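Ladedholm Charging Tables
Progress report to the Gakard Fund
February 1, 2024
Prepared by Zdeňka Šimek, project coordinator

Summary

The grant pays for shared phone charging tables in the public reading rooms at Ladedholm, and for the short help sessions that go with them. This report covers the work since November. The first table is ready for use. The second and third are behind schedule and are dealt with under Delays. Spending to date is 2,224 out of the 4,000 awarded.

Work completed

We settled on a simple layout after trying two others. The power strip lies on the tabletop where people can reach it, and cables plug straight into it. An earlier plan had the strip screwed to the underside of the table. Visitors had to bend down to find a free socket, and several of the older ones asked staff to do it for them. Henrik Seidel, who looks after the building, took the strip off again and filled the screw holes.

The layout we are keeping has one white strip set at an angle toward the right side of the table, with the black cable in the top socket and the USB-C end left out on the wood within reach of the phone. The rest of the sockets are for visitors who bring their own chargers.
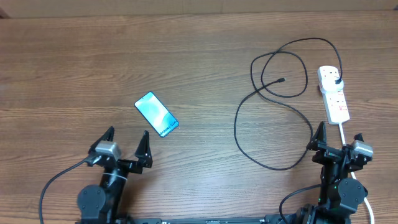
We bought the cables from Hrubý in one order. They are long enough that a person can sit at the far side of the table and still use the phone while it charges. The drawback is slack. A long cable spreads over the table and gets caught under books and elbows. We have ordered 11 fabric ties from Kitow and will shorten the cables once they arrive. Until then staff have been asked to coil them at closing time.

All the cables ordered so far are USB-C. Visitors with older phones have asked for other types, and we would like to use part of the remaining money for these.

Help sessions

The sessions run for half an hour and cover the basics: which end of a cable goes where, how to tell that a phone is charging, and how to switch a strip off. We practice on a demonstration handset so that people don't have to risk their own. It is marked with the model name in large letters, which helps when we explain how to look up the right charger.

The handset gets a lot of handling and we check the face of it before sessions. Fine scratches are acceptable. If the lettering becomes hard to read we will ask to replace it from the equipment line.

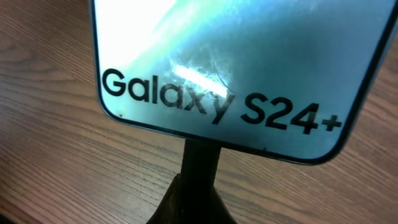

Demonstration handset, marked Galaxy S24+, with fine scratches near the lettering.

Attendance has been uneven. Morning sessions fill up and late afternoon ones often don't, so from next month we will hold them in the mornings only.

Delays

The second table is waiting for an electrician to move a wall outlet. The third is in a room that is being repainted. Neither delay adds to the cost. Henrik expects to have both rooms back before the end of the grant period.

Next steps

Fit the cable ties on the first table.
Order a small number of cables for older phones, if the Fund agrees.
Set up tables two and three.
Print a one-page guide to go with each table.

We would be grateful for a decision on the additional cables before the next payment is made. Receipts for all purchases are attached separately.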